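Zinorau teach-by-hand kit, five months in: mostly good, two things that drive me nuts

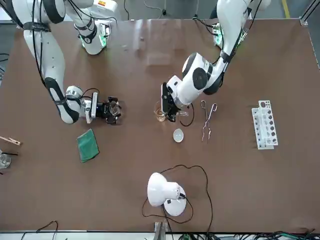 Both arms over the bench. Right arm has the small glass piece, left one is down next to the beaker.

Quick writeup, meant to do this ages ago. We got the Zinorau kit in November for the teaching bench at Bellham and I've been the main person on it. Mon 22 April now and I finally have enough hours on it to have opinions. Not sponsored, we paid full price, etc.

What it is: add-on for a two-arm setup. You get a pair of small leader arms you hold, a foot pedal, a wrist-button thing for hand guiding, and the recording software. Two ways to show the robot a task. Grab the real arm and push it around (hand guiding), or sit back and drive with the leaders. No arms included, read the listing properly, one of our sister groups didn't.

What we do with it: wet bench chores. Pick up a bit of glassware, move it to a dish, put it in a rack, fold the cloth, that kind of thing. Dull for a person, hard for a robot. 2,563 demos saved as of this morning, most of them mine and Stella Lukumay's.

SETUP
Took a day and a half. The manual says two hours lol. Leader calibration is the slow part — you hold each one in a set of poses and if your elbow drifts it makes you start the whole set over. Not the pose. The set. Do it with a second person reading the screen. After that it's held fine, I've recalibrated twice since and one of those was me knocking a leader off the table.

Mounting clamps are decent. Cable supplied is too short for anything except a desk right up against the arms. We bought longer ones.

HAND GUIDING
Good for big slow moves. Arm goes light when you squeeze the button, you walk it over, let go, it stays. Lovely for a first waypoint or for showing somebody new what the wrist can reach. If you've never taught an arm before start here.

Bad for anything with both arms. You've got two hands, and both are full of robot, so who's working the grippers? The pedal does open/close but only for whichever arm you touched last, and I never remember which that was. Dropped a fair few things this way. Also your own body is in the camera view the entire time, which spoils the recordings for our use. We stopped hand guiding for real data by week three.

LEADER ARMS
This is why you buy it. Lag is small enough that I stop noticing after a couple minutes. Fingers trigger the grippers, wrist roll matches yours, and the scaling option is great: set it to half and your hand moves double what the robot does. I leave it on half for thin glass and full for everything else.

Two arms at once feels natural way sooner than I expected. Stella was doing clean beaker-and-dish runs her first afternoon. Took me three days but I'm left handed and stubborn.

No force feedback. Want to be clear becuase the product page is slippery on this ("responsive feel"). There's a buzz in the handle when the gripper closes on something. It buzzes the same for a sponge and a test tube. You learn to go by eye, and clear glass on a shiny brown table is about the worst thing to go by eye with. We ended up adding a side camera for the depth and that helped more than any setting in the software.

Metal tongs are still a pain. Lying flat on the table there's hardly anything to get the fingers under. I come in at the loop end, tilted, half speed, and it works more often than not. That's the gripper's problem more than the kit's, but if your tasks are all flat skinny stuff, budget for different fingers.

SOFTWARE
Record, stop, keep or trash. All on the pedal, one tap or two. Best thing in the box. When you're doing a task 252 times in a week, not having to let go of the leaders to click a mouse matters so much. I did try a different recorder for a few days (Heko, free version) and went crawling back just for the pedal.

Replay is useful. It runs your demo back on the real arms at whatever speed, so you can see if you did something dumb. Keep your hand near the stop button and put the objects back where they were, it does not look, it just plays.

Now the bad. Trimming. You can cut the start and end off a demo but only one file at a time, and each cut reopens the whole session. A session of 200-odd takes forever to load. I wrote a script, you'll want one too. And the naming! It names files by session and number and if you trash number 12 the next one is ALSO 12, so your paper notes go out of sync by lunch. Emailed support, got a polite answer, still does it after two updates.

COMFORT
Leaders are light but you're holding your arms out in front of you all day. Get armrests. My shoulders were wrecked the first month. Now we swap every 16 demos and it's fine, also the demos are better, you get sloppy when tired and the robot learns the sloppy.

Trigger on the right leader got squeaky in Feburary. Drop of silicone oil, gone.

THINGS I'D TELL A NEW OWNER
Move your objects between takes. I did my first whole batch with the dish in one spot, and all that taught the arm was that one spot.

Decide early which arm does what and write it on the wall. Ours: right picks and places, left sorts out the beaker. Two people teaching it opposite ways gave us a mess.

Practice with plain water and cheap glass until both of you are bored.

Mind your cables. Anything loopy on the table will find a wrist sooner or later.

VS THE GAUTIER
People ask. Used the Gautier set for a week on loan before we bought. Nicer handles, proper metal, real feedback in the grip. But the pedal is sold separate, the recorder crashed on me daily and it cost a lot more. If you do one-arm precision work I'd look at it again. For two arms and lots of demos, Zinorau.

SCORE
4 out of 5. Would be 4.5 with batch trim. Would buy again, and probably will, second bench is supposed to get one if the money comes through.

Edit: someone asked about the table. No it isn't special, and yes a matte mat would cut the glare, haven't got round to it.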